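About Hustero

Who we are | What we do | How we work | What we found | Contact

Hustero is a small research company in Deratcombe. We look at one question: whether recordings of people using hand-held grippers can teach a robot to do an ordinary job, and how much of what gets claimed for this method is true. We have been at it long enough to be suspicious of most answers, including a few of our own.

We don't build robots and we don't sell training data. Customers come to us with a method they have bought, or are about to buy, and ask whether it will hold up in their building. Sometimes we tell them yes. More often we tell them it will hold up for the two tasks they saw in the demo and that somebody ought to try a third before signing.

Where we came from

The company grew out of a disagreement. Several of us worked at Janevski, which fitted out storage systems for schools and swimming pools, and Janevski was offered a robot that would check lockers overnight, open the ones left unlocked and close them again. The sales video was good. The robot had learned from people wearing a camera and working the doors with grippers in their hands, so no robot was needed during recording, and we were told this made the training cheap and the result general.

We asked general in what sense. The answer came back as a success rate with no mention of how many kinds of door were behind it. We asked again and got a second video. After that a few of us rented a room and began making our own recordings.

What we do

Our work is on contact tasks with small hardware: latches, recessed handles, keys left in locks, hinged doors that swing back when you let go. These sound dull next to folding shirts or making coffee. They are also where we see the method break most often, so they suit us.

A normal project has two parts. First we collect demonstrations in the customer's own space, with people holding the grippers. Then a policy is trained on them, by us or by the supplier, and we test it on furniture that was kept out of the recordings. The second part is the one that gets skipped elsewhere when money is short. We won't take a job without it.

How we work

We record everything, including the bad attempts. If a person misses a handle and tries again, that stays in the archive with a label. We have heard it said that failures confuse the model. They may. We would still like to know how many there were, and a folder with only clean runs in it can't tell anyone.

We fix the scoring before the first trial. A door counts as opened when it has moved far enough to put a school bag through. It doesn't count if the gripper has hooked the edge and the door happens to drift.

We test tracking on its own. Marker cubes on a gripper are a sensible way to work out where it is, and they're good while the camera can see them. Reach behind an open locker door and it may not. We used to fill these gaps by smoothing, as most people do, and then found that some of our best-looking demonstrations had a piece in the middle that no hand ever did. Now gaps are flagged and the customer sees them.

We test in poor light. Locker rooms are seldom lit like laboratories, and shiny handles and glossy floors give back whatever light there is in awkward places.

We publish the number of attempts next to the success rate – always on the same line, in the same size of type.

What we found so far

Our longest study covers lockers. We collected 600 demonstrations of opening and closing doors, on 22 cabinets borrowed or visited in Deratcombe and Irkport. Most were metal and most had seen hard use.

The plain result is that the method works on cabinets like the ones in the recordings. A policy trained on our set opened familiar doors well enough that a visitor would be impressed. We held back six cabinets it had never met, and there the result fell to almost half. Nearly every failure came in the moment before the door moved, with the gripper close to the handle and slightly wrong in angle.

Adding more demonstrations on the same cabinets did very little. Adding a few on a new type of handle did a good deal. Suppliers like to quote hours of recording, and we now think hours are close to useless as a measure if you aren't told what was recorded.

There are things we can't say. We don't know if our result carries over to drawers or to doors with springs. We haven't shown that hand-held grippers are worse than steering a robot directly, a conclusion we have seen credited to us twice. Keys are still a problem: a key hanging in the lock under a handle sits exactly where a jaw wants to go, and our data on this is thin. The Irkport recordings were made with an older gripper, and we would treat any comparison between the two towns with care.

What we are working on now

The current work is on keys and half-open doors. Demonstrators work with a gripper in each hand, on cabinets with the keys left in, and start some runs with a compartment already standing open. We expect it to take until March. If it shows nothing, we'll publish that too.

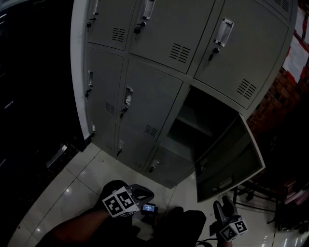 Contact

Write to the office in Deratcombe if you have a robot, a claim and a door to try it on. Please send the supplier's test figures with your first message, along with the number of attempts if you were given one. We don't do demonstrations for trade fairs.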